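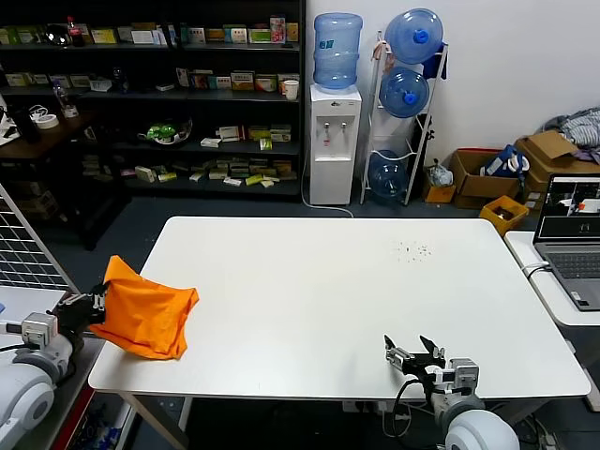

Endale Rooms, Rarar Street: safety checklist with comments
Walked by: Fasil Teshome, Sat 16 August
Marks used: OK / Fix / Watch

1. Exits and corridor

Front door opens fully from inside without key: OK
Back door opens fully from inside without key: Fix
Comment: The door opens, but the bottom scrapes on the step and I had to use my shoulder. A child or an older person would not manage it. Please plane the bottom edge before the next hire.

Exit signs lit: OK
Corridor clear to full width: Fix
Comment: Two folded prams and one bicycle, same as in February. The sign we put up is now behind the bicycle.

2. Fire equipment

Extinguisher by kitchen, needle in green: OK
Extinguisher by office, needle in green: Watch
Comment: It is in the green but very near the line. I have written to Hodetti and asked them to look at it on their next visit.
Fire blanket in its holder: OK
Smoke alarms, test button: OK, all sounded
Comment: The one above the stairs is quieter than the others. I changed the battery and it is the same.

3. Tables, benches and floors

Table surfaces free of splinters and sharp corners: OK
Table surfaces wiped: Fix

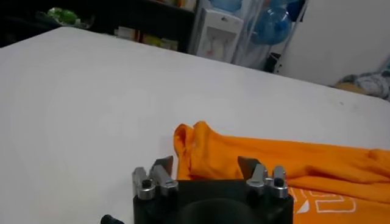 White table: faint smudges, and a few small dark specks toward the right.

Comment: Spray and cloth are under the sink. Please wipe after use also when the table looks clean from the door.
Folding legs lock properly: OK
Stacked chairs not higher than the mark on wall: OK
Floor mats lie flat: Fix
Comment: The mat at the back door curls on one corner. Tape has been tried and does not hold.

4. Electrical

Leads without damage to the cover: OK
Power boards not joined one into another: Fix
Comment: Found in the office, behind the printer. I have separated them. The heater must have its own wall outlet, and this is a 2000 watt heater.
Test tags in date: Watch
Comment: Kettle tag is hard to read. Kiveo has the tag list, I will compare.

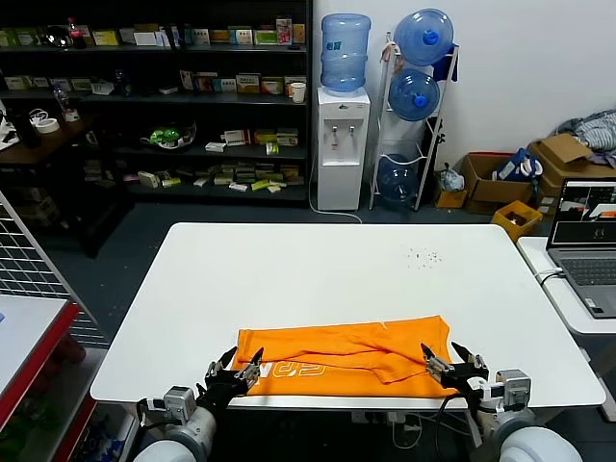

Can a group bring its own kettle or heater?
A kettle is fine if it carries a current test tag. Heaters from outside are not allowed in any room, tagged or not.

5. Kitchen and first aid

Hot water at sink not above the limit in the house rules: OK
Knives in drawer with lock: OK
First aid box complete: Fix
Comment: The list inside the lid says 20 plasters and I found 13. The burn gel is finished. I have bought plasters from my own pocket, receipt is in the office tray, but the gel

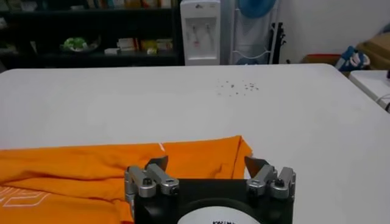 must be ordered, as our pharmacy does not keep this size. Until it comes, please remember that cool running water is the first thing for a burn anyway.

6. Left over from last time

Handrail screw, stairs: done
Light in the side lane: not done, second time I write it
Spare key for meter cupboard: still missing

Everything marked Fix goes to the office book today. I will look again at the back door myself when the work is finished.

F. Teshome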